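Fanton Skimholm site
Capture room: hand-held gripper pair, setup and upkeep
Minutes of the July review

Present: capture room crew (both shifts), workshop, stores, data desk
Apologies: Memon, who will send written answers on the cable order

1. Minutes of the last meeting
Agreed with one correction. The spare pads were booked out to the workshop and should not have been listed as lost.

2. Condition of the grippers
The workshop had the left and right units on the bench for a morning. Both shells are sound. The right unit had play at the trigger pivot, which came down to a worn bushing. The bushing was replaced and the pivot screw reset with thread lock. The left unit needed no parts.

The black finger pads were checked on both units. The raised bumps on the right unit's pads had gone smooth toward the tips, and the pair was changed. Pads have been going 240 hours between changes, and the log shows slips rising well before that. The late shift asked for a shorter interval. The workshop would like to see one more set worn down first – pads are the most expensive item we replace often. Left at 240 for now, with a look at the pads each time the units come in for cleaning.

Pads are to be wiped with a damp cloth only. Someone has been using solvent wipes and the edge of one pad has started to lift. The wipes have been moved to the locked cabinet in the workshop.

3. Vents
Dust had built up behind the grilles on both shells. Use the soft brush first, then the vacuum on low. No compressed air, as it drives the dust further in. Stores will put a brush in the room so that it does not have to be fetched from the workshop.

4. Cameras and calibration
The camera on the left unit had turned slightly in its mount. The mount was tightened and the unit calibrated again against the wall marker. The first try was rejected by the Trellar software and the second passed. The right unit passed first time.

The marker board is to stay where it is. It was taken down when the wall was cleaned and put back a little low, and the data desk had to set aside 18 recordings. Anyone who needs it moved should tell the data desk beforehand and run a full calibration after.

Lens cloths are in the drawer under the charger. Check both lenses at the start of each shift and again after the break.

5. Cables and floor space
Two cables failed in the last period, both at the plug end. The workshop thinks they were bent too sharply when the units were put down. Memon has quoted for 12 replacements with a longer sleeve at the plug. Stores will order them when the written answers are in.

Crew asked for more clear floor when two operators are working at once.

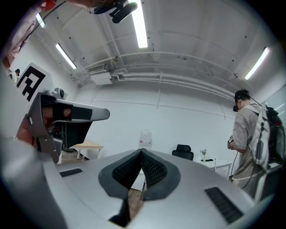
Agreed that the operator with the headset and backpack takes a position first, and the other operator then sets up at least two arm lengths away. Chairs not in use go back against the wall. The early shift wanted tape marks on the floor. This was left open, as tape did not hold well the last time – the workshop will try a different kind on a short strip.

6. Log
The unit log stands at 3,084 recordings since the last full strip-down. The next one is due when the new cables arrive, so that both jobs are done with the units open. The right unit goes first. The room will run on single-hand tasks while it is out.

Entries must give the unit, left or right. Several only say "gripper fixed".

7. Actions
Workshop: re-glue or replace the lifted pad; test floor tape; plan the strip-down.
Stores: brush for the room; cable order.
Data desk: send the list of set-aside recordings to both shifts.
Both shifts: lens check twice per shift; full log entries.

8. Any other business
The charger shelf label is out of date. Stores will print a new one.

Meeting closed at 3:40 p.m.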